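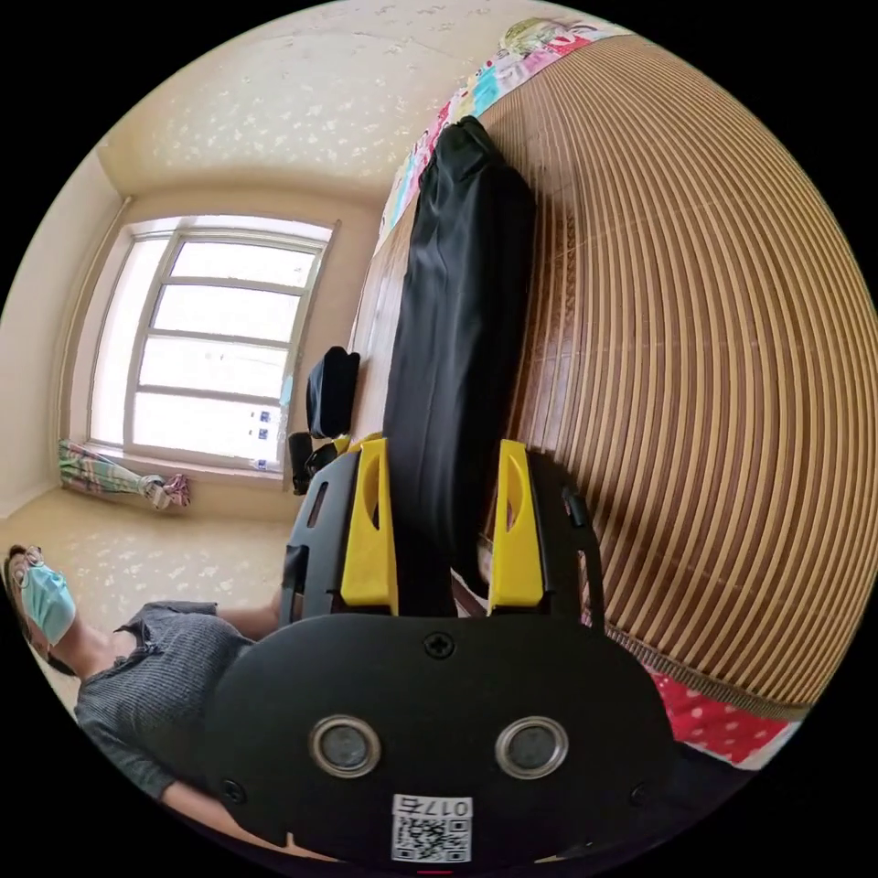 Skikstead Hand Unit
Supplied by Nenmont

The Skikstead is a two-fingered gripper held and guided by hand. It is intended for workplaces which handle clothing, bedding and other soft goods, and which are introducing automatic folding and sorting alongside their existing staff.

The yellow fingers each have an elongated opening near the tip and are mounted between black side plates. The rear housing is rounded.

In use at Trercombe

The Trercombe linen service employs 40 people and handles 700 pieces in a shift. Staff there use the hand unit to set out how an article should be picked up and laid down before the task is passed to the automatic line. Posts have been kept, and folding staff now spend part of each Tuesday on the hand unit.

"The work is lighter on the shoulders, but it asks for more attention," said Nhi Ninh, shift supervisor. "We had to change the rota so that people could rest their hands."

Training is arranged by Lợi Diệp and is given in groups of no more than 10. Employers are asked to consult staff before ordering.

Order reference: 1915
Spare fingers and side plates: available separately
Servicing: Nenmont workshop, by appointment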